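**Medicine organizer: upright or flat?** (Home & Closets > Small Stuff)

**troler_hal**
Moved the medicine out of the bathroom because I read that the steam isn't good for it, and also because the bathroom drawer no longer opened. It now lives in a plastic desk organizer. Peach-orange, four tall slots, little trays along the front. It was meant for pens. I own two pens.

My question is whether things should stand up in the slots or lie flat in the trays. My household is split, and we've had this conversation more often than we've had colds.

**umthorpe77**
Upright. If it's flat you stack it, and if you stack it the thing you want is on the bottom. I have 2215 posts on this board and I'd say 200 of them are me telling people not to stack.

**gravyboat**
Flat, sorry. Boxes stood on end pop open and the leaflet unfolds, and once a leaflet has unfolded you live with it forever.

**umthorpe77**
Then close the box.

**gravyboat**
It doesn't close. The leaflet is out.

**troler_hal**
OK, current state of things. I went with upright for anything tall and the front trays for whatever lost the argument. 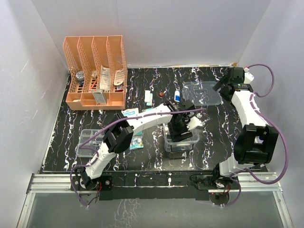
Umthorpe77 would like it noted that a carton tilted across a front tray is already halfway to a stack. Give it until Saturday. The long packet standing up in the third slot is correct and you should do the rest like that.

**troler_hal**
The carton doesn't fit in the tray any other way. I tried it lengthwise and it stuck out over the counter like a diving board.

**zatholm_attic**
Am I the only one bothered by the second slot? You've got a small box at the back and a skinny red-orange thing leaning under it. Skinny things always end up diagonal in a wide slot. Put a cup in there and stand them in the cup.

**gravyboat**
A cup inside an organizer. We've reached the stage where the organizer needs an organizer.

**zatholm_attic**
I have three cups in mine and I sleep fine.

**aoun_b**
Different question: how do you find anything? I gave up on shape and sorted mine by complaint. Head, stomach, skin, misc. Misc is now the biggest one and contains a bicycle valve.

**umthorpe77**
By complaint only works if you live alone. My lot put everything back under "stomach" because it's closest to the sink.

**troler_hal**
I did try by complaint, but the round tub with the gray lid only goes in the far left slot if I want to get it out one-handed. So the far left slot is now the category.

**gravyboat**
That's how filing systems start in government.

**aoun_b**
Whatever you pick, check the dates before you arrange it. I spent a whole evening making mine beautiful and then threw half of it in the take-back bag. One ointment was older than the apartment.

**troler_hal**
Haven't checked the dates.

**umthorpe77**
Hal.

**troler_hal**
I'll check the dates.

**zatholm_attic**
Also keep it up high if you ever have kids over. Open slots in a cheerful color look like a candy store. Mine went on top of the wardrobe in October and I need a chair for an aspirin, but there it is.

**troler_hal**
Fair. There's a shelf above the fridge, 122 cm wide, currently occupied by a fondue set. The fondue set also has its supporters in this house.

**gravyboat**
Lay the fondue set flat.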